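# Fisteo 341 Tabletop Oil: Frequently Asked Questions

Maintained by Elvira Ticona, Huaranga Finishes. Revised September 27, 2026.

These answers cover Fisteo 341 on indoor wooden tops: desks, benches, dining tables, craft tables. Floors and stairs are covered on the separate Voltik page. For cutting boards, see the last section.

## Before you order

### What is it, chemically?

A blend of modified linseed oil and plant waxes in a low-odor solvent. It cures by reacting with oxygen. It contains no isocyanate and isn't a two-part product, so there is no mixing ratio and no pot life once the can is open. There is a shelf life, covered under Storage.

### Which woods will it take?

Maple, birch, beech, ash, oak, walnut, cherry and most pines. Oily tropical woods such as teak and rosewood slow the cure and sometimes stop it. Wipe those with acetone right before coating and test an offcut first. If the offcut is still tacky after a week, use something else.

Veneer is fine provided it is real wood and you sand by hand. Printed foil and melamine will not absorb the oil. If a drop of water sits on bare, sanded material for several minutes without changing its color, assume it isn't wood or isn't bare.

### Can I put it over varnish?

No. The varnish has to come off, including what is left in the pores. A scraper does this with less dust than a sander. Old wax is worse than old varnish in practice, as it smears and loads the paper; remove it with mineral spirits and several changes of rag before any sanding.

### Will it change the color?

Yes, on every species. The clear version darkens the wood to about what you see when the bare surface is wiped with mineral spirits. Over the first year linseed adds a yellow cast, most visible on maple and birch. The Pale version carries a small amount of white pigment to offset this. It doesn't stop the wood itself from changing color in daylight.

Sample boards are available from the Worley counter. Judge them under the lighting the table will live in. Lamps at 3000 K make both versions look warmer than the web photos.

## Preparation and coating

### What grit should I stop at?

150 for most tops. Stopping at 120 gives a slightly darker tone and more absorption. Going past 180 burnishes dense woods such as maple, and the first coat then lies on the surface and dries patchy. End grain is the exception: take it one grit finer than the face, or it will come out noticeably darker.

Vacuum, then wipe with a dry microfiber cloth. Tack cloths can leave residue that repels oil. Compressed air moves the dust elsewhere in the room, and some of it returns.

### How many coats?

Two thin ones. A third adds very little protection and a good deal of drying time. Put on as much as the wood accepts, wait up to 5 minutes, then remove everything that has not soaked in. The surface should look almost dry when you finish wiping. Most of the complaints that reach us about sticky tops trace back to excess oil that stayed on after the first coat.

Do the underside as well. One coat is enough there. A solid top that is sealed on one face takes up moisture unevenly and may cup.

### How long before I can use the table?

Light use after a day, normal use after a week. Water resistance keeps improving up to 90 days after the last coat. During the first week, keep cloths, mats, cardboard and rubber feet off it. They block air, and the covered area cures late and to a different sheen.

Low temperature slows everything. So does a closed cabinet shop with several freshly oiled panels stacked close together. Ans De Graaf, who runs our test bench, stores panels on edge with a hand's width between them and recommends the same to customers doing more than one top.
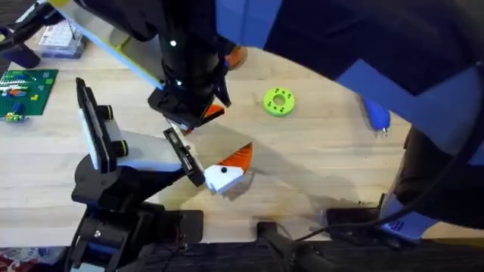

### Does it hold up under equipment and repeated contact?

Resistance to abrasion is moderate. An oiled surface wears by losing material slowly across the contact area, and it doesn't chip or peel as a film finish can. The practical limit is usually dirt: worn oil lets gray handling marks into the grain, and on a light wooden top like the one in the photo they show much earlier than they would on walnut. For tops of that tone with jointed equipment working directly over them, inspect the area near the center, where pieces get set down and picked up, separately from the rest. Recoat that area when water no longer beads on it, even if the remainder still looks sound.

Bases and clamps are a different matter. Static load does not harm cured oil, but rubber and soft PVC pads can migrate plasticizer into it and leave a mark that can't be cleaned off. Put cork or uncoated felt under anything that will stay in place for months. Clamp jaws need a scrap of wood between metal and top regardless of finish.

### Why did my top turn gray or black around a screw?

Iron reacts with the tannins in oak, walnut and cherry when moisture is present. Steel wool causes the same problem across a whole surface if fibers are left behind. Treat the stain with an oxalic acid solution, rinse, let it dry fully, sand lightly and recoat. Wear gloves and eye protection, and don't sand dry acid residue. Use stainless hardware the second time.

### Is it safe for static-sensitive work?

Fisteo 341 is neither conductive nor dissipative. We publish no surface resistance figure. If the work calls for static control, use a grounded mat over the cured finish, and lift it now and then to check for marks.

## Care and repair

### What do I clean it with?

A damp cloth for dust and fingerprints. For grease, a few drops of mild dish soap in lukewarm water, then a second cloth with plain water, then dry. Avoid:

- ammonia glass cleaner
- alcohol wipes, other than for a single spot wiped quickly
- melamine sponges, which are an abrasive
- silicone furniture spray

The last item deserves emphasis. Silicone does no visible damage, but it causes later coats to crawl into small craters, and it is very difficult to remove from open grain.

### How do I fix a white ring?

First leave it alone for two days. Many rings are moisture in the wax portion and fade without treatment. If it persists, rub with a gray nylon pad and a teaspoon of oil, along the grain, and wipe dry. Feather out past the edge of the ring.

### How do I fix a dent?

Steam works on dents where the fibers are crushed and unbroken. Lay a wet cotton cloth over the spot and touch it with the tip of a hot iron for a few seconds. Repeat until it stops rising. Let it dry overnight, sand, and apply two coats to the patch. Cut fibers will not rise. Don't steam veneer, as the glue line may let go.

### Can I patch one area without redoing the top?

Yes, and this is the main reason to choose oil over varnish. A patch will look glossier than its surroundings for the first few weeks. Use the same version as before: clear over Pale leaves a visible darker area.

## Safety and storage

### Are the rags really a fire risk?

Yes. Curing oil releases heat, and a crumpled rag can hold enough of it to ignite. Spread rags flat in a single layer outdoors on a noncombustible surface until stiff, or submerge them in water in a lidded metal can. The same applies to sanding dust mixed with uncured oil, to applicator pads and to vacuum bags.

### How long does an open can keep?

Six months if the lid is seated and the air space is small. Decant into a smaller container when the can is half empty. A skin on top can be cut out and discarded; strain what remains. Gelled or stringy oil is finished and should go to a hazardous waste drop-off.

Cans filled before March carry the old label with the batch code on the base. The contents are unchanged.

### Can I use it on a cutting board?

We don't recommend it. Knife work cuts through the cured layer quickly. Plain mineral oil, renewed often, is easier to keep up.

### My question isn't listed.

Write to the Huaranga technical desk with the wood species, the last grit used, the number of coats, the room temperature and the batch code. A photo taken with light raking across the surface is more useful than one taken with flash.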